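Cable fault stops gripper work at Jeltier

Work with the hand-held grippers at Jeltier's Plosine workshop was stopped on July 4, 2025, after one of them closed without a command. Nobody was hurt. 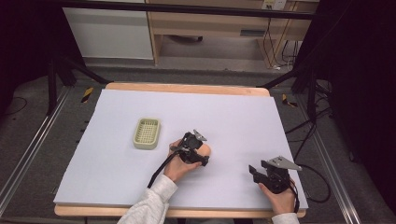 The fault was traced to a connector, says Ona Kļaviņa, who leads the workshop. Each gripper is held in one hand and has its own black cable, and one of these had been bent too often near the plug. The signal was lost for two seconds, and then the fingers closed.

Celina Kubiak, the safety officer, has asked for a stop switch which can be reached by foot. Until it is fitted, sessions are limited to light items such as a bar of soap – no glass and no blades.
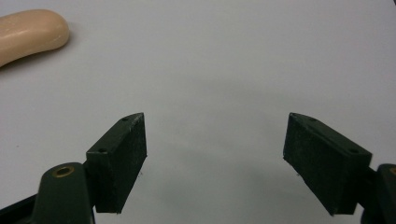

What happens next

New cables are ordered from Ornetti and should arrive in October. The old ones will be checked every morning and changed after 2000 grasps.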